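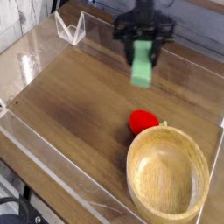
# 把持物体の放置点を推定する:Skundley による配置ポリシーの学習手順

本ページでは、グリッパで把持した物体を容器に入れる、または容器の外に置くタスクについて、デモンストレーションの記録から学習、評価までの手順を示す。対象読者は、アームとグリッパの制御、および Python による学習スクリプトの実行に慣れている者とする。把持の学習は扱わない。把持済みの状態から始まる区間だけを対象とする。

手法の中心は、行動系列を直接回帰する前に「放置点」(物体を離す位置と姿勢)を中間変数として推定する点にある。初版は Mohsin Hayat と Joar Backlund が書き、評価の節は Raymonde Boychuk が改訂した。

## 1. 前提

- 固定カメラ 1 台。作業面全体と容器の内側が写ること
- 平行グリッパ付きアーム。手先姿勢と開閉幅を取得できること
- 作業面を囲む透明アクリルの仕切り
- Skundley(記録と学習のスクリプト群)
- Drundent(時刻同期と切り出しのツール)

作業物は、形の決まったもの(直方体のブロックなど)と、柔らかいもの(布製のぬいぐるみなど)を混ぜる。剛体だけで学習したモデルは、放置点の高さを低く見積もる傾向が強かった。容器は縁の丸い木のボウルを標準とする。角形の容器を使う場合は 4.2 の縁マスクを作り直すこと。

## 2. 座標系の準備

### 2.1 作業面の原点

原点は作業面の中央に取り、z 軸は上向きとする。アーム基部の座標系をそのまま使ってもよいが、台を動かすたびに過去の記録と合わなくなる。変換行列は記録ごとに保存し、後から一括で書き換えない。

```
skundley calib --origin table --save calib.yaml
```

出力された `calib.yaml` の `residual` を見る。単位は mm である。2 を超えた場合は再度実行する。繰り返しても下がらないときは、カメラの固定ねじと検出点の並び順を確認する。

### 2.2 仕切りの扱い

アクリルの仕切りは、次の二つの点で学習に影響する。

1. 上端の縁に強い反射が出る。深度を使う構成では、その付近の値が欠落または飛び値になる。
2. 仕切り面に周囲が映り込む。人が横を通るだけで画素値が変わり、画像エンコーダがこれを拾う。

1 に対しては、仕切りの位置を多角形で与え、外側の深度を無効値で埋める。2 に対しては、学習時に多角形の外側だけへ輝度の摂動をかける。内側には同じ強さの摂動をかけない。木目の明暗が崩れ、物体の影との区別がつきにくくなる。

```yaml
workspace:
 polygon: auto
 depth_outside: invalid
 jitter_outside: 0.35
 jitter_inside: 0.08
```

`polygon: auto` は空の作業面を撮影した画像から推定する。推定結果は必ず重ね描きで確認する。コーナー部に小さな透明部品があると、頂点が一つ余分に検出されることがある。その場合は手動で削除する。

### 2.3 可動範囲の制限

仕切りの内側に安全余白を取り、手先の可動範囲を制限する。余白は開いた状態の指先を基準に決める。閉じた状態で決めると、仕切り際で開放したときに指が当たる。

## 3. デモンストレーションの記録

### 3.1 エピソードの定義

1 エピソードは、把持が確定した時刻から、開放後に手先が退避姿勢に達した時刻までとする。把持の確定は、開閉幅の変化がしきい値以下になった時点で判定する。画像では判定しない。移動中のグリッパは像がぶれやすく、指の開閉を画素から安定して読めないためである。

### 3.2 配置のばらつき

容器の位置は 9 か所から選ぶ。作業面を縦横に区切り、各区画の中心付近に置く。毎回同じ点に合わせる必要はない。次の配置を必ず含める。

- 容器が仕切りに近い配置
- 容器の縁に別の物体が触れている配置
- 容器の中に先に物体が入っている配置
- 容器が把持物体の陰に入る配置

二つ目を欠いたデータで学習すると、縁に接した物体を容器の一部とみなし、放置点がその物体の側へずれる。Arsalan Siddiqui が初期のデータで確認した現象で、容器が空でも発生する。

### 3.3 実行

```
skundley record --task place --out data/raw --rate 20
```

記録周波数は 20 Hz とする。これより上げても評価結果に差は出ず、切り出しの時間だけが延びた。操作者は開放の直前で手先を一度静止させる。静止がないと、放置点の教師値が移動方向に引きずられる。静止させすぎると、学習後のポリシーが容器の上で止まったままになる。静止区間の長さは後段で正規化するので、操作者が秒数を意識する必要はない。

本手順の基準データは 334 エピソードからなる。途中で物体を落としたエピソードも削除せず、`outcome: drop` を付けて残す。放置点の学習には使わないが、5.3 の失敗検出で負例として使う。

## 4. 前処理

### 4.1 時刻同期

```
drundent align data/raw --ref gripper --out data/aligned
```

基準は画像ではなく開閉幅の系列に置く。同期後、`offset.csv` に各エピソードの補正量が出る。補正量が記録日ごとに段状に変わっている場合は、カメラ側の再起動を疑う。

### 4.2 縁マスク

ボウルの縁は厚みがあり、上面の明るさが内側と近い。色だけで分離すると、内壁の反射部分が縁と連結する。楕円を当てはめ、外周と内周の二つの楕円の間を縁とする。

```
skundley mask --shape ellipse --rings 2 data/aligned
```

当てはめに失敗するのは、ほとんどが把持物体で縁が隠れたフレームである。エピソード内で容器が動いていなければ、隠れていないフレームのマスクを流用してよい。容器が動いたエピソードは `moved: true` として分ける。

### 4.3 放置点の教師値

放置点は、開閉幅が開放しきい値を超えた最初の時刻の手先姿勢とし、把持物体の下端までの距離を z に加味する。細長い直方体を縦に把持した場合、下端は指先より下に出る。この補正を省くと、平たい物体では問題が見えず、縦長の物体だけが縁に当たる。原因を取り違えやすい箇所なので、学習前に縦長の物体のエピソードを数本再生し、補正後の点を目視で確認する。

柔らかい物体では下端が定まらない。把持直後の高さをそのまま使い、`soft: true` の場合は z の損失の重みを下げる。

## 5. 学習

### 5.1 構成

モデルは三つの部分からなる。

| 部分 | 入力 | 出力 |
|---|---|---|
| エンコーダ | 画像、縁マスク | 特徴マップ |
| 放置点ヘッド | 特徴マップ、手先姿勢 | 位置、姿勢、分散 |
| 行動ヘッド | 特徴マップ、放置点 | 手先の差分系列 |

学習時、行動ヘッドには教師の放置点と推定した放置点を混ぜて渡す。教師値だけで学習すると、推定が少しずれた時点で軌道が乱れる。混合比は教師値だけの状態から始め、徐々に推定値へ移す。

### 5.2 実行

```
skundley train --config place.yaml --mix linear --seed 0
```

監視する値は `loss_point` と `loss_act` の二つである。`loss_point` が下がらないまま `loss_act` だけが下がる場合、行動ヘッドが放置点を無視している。特徴マップから行動ヘッドへの経路にドロップアウトを入れ、再度学習する。

### 5.3 失敗検出

把持物体の脱落は、開閉幅の系列だけでも多くを検出できる。ただし薄い物体では幅の変化が小さい。画像特徴を併用した分類器を別に学習し、どちらかが脱落と判定したら動作を止める。

## 6. 評価

評価用の配置は学習用と分けて決め、紙に印刷した配置図に従って置く。記録者が評価も担当すると、無意識に置きやすい配置へ寄る。Ilotmont の環境では Daniyal Rajput が配置を担当し、記録には加わらなかった。

判定は次のとおりとする。

- 成功:開放後、物体が容器の内側で静止している
- 部分成功:物体が縁に掛かって静止している
- 失敗:上記以外。容器を動かした場合も含む

容器を動かした試行は、物体が中に入っていても失敗とする。旧版では成功に数えていたため、旧版の結果と直接比較しないこと。

比較対象には、放置点ヘッドを外して行動系列を直接回帰する Odoi を用いる。エンコーダとデータは共通とする。剛体を中央の容器に置く条件では両者の差は小さい。差が開くのは、容器が仕切りに近い条件と、縁に別の物体が触れている条件である。後者で Odoi は手前で開放する失敗が多い。

## 7. よくある不具合

**放置点が木目の濃い筋に引かれる。** 作業面の向きが全記録で同じ場合に起きる。画像の小さな回転を拡張に加える。回転時は手先姿勢にも同じ変換を適用する。

**仕切り際で動作が遅くなる。** 可動範囲の制限に差分が切り詰められている。`clip_ratio` をログに出し、高ければ 2.3 の余白を見直す。

**容器の上で開放しない。** 静止区間の正規化が効いていない。`drundent align` を旧版で実行したデータが混ざっていないか調べる。

**分散が常に小さい。** 放置点ヘッドの分散の下限が設定されていない。`min_var` を指定する。

## 8. 未対応の項目

容器が複数ある場合の選択は未対応である。言語指示による指定は 5 月の版で試したが、縁マスクとの対応付けが安定せず、現行版からは外してある。把持物体の持ち直しも扱わない。把持時の傾きが大きいエピソードは `tilt` の値で除外する。しきい値は `place.yaml` の末尾にある。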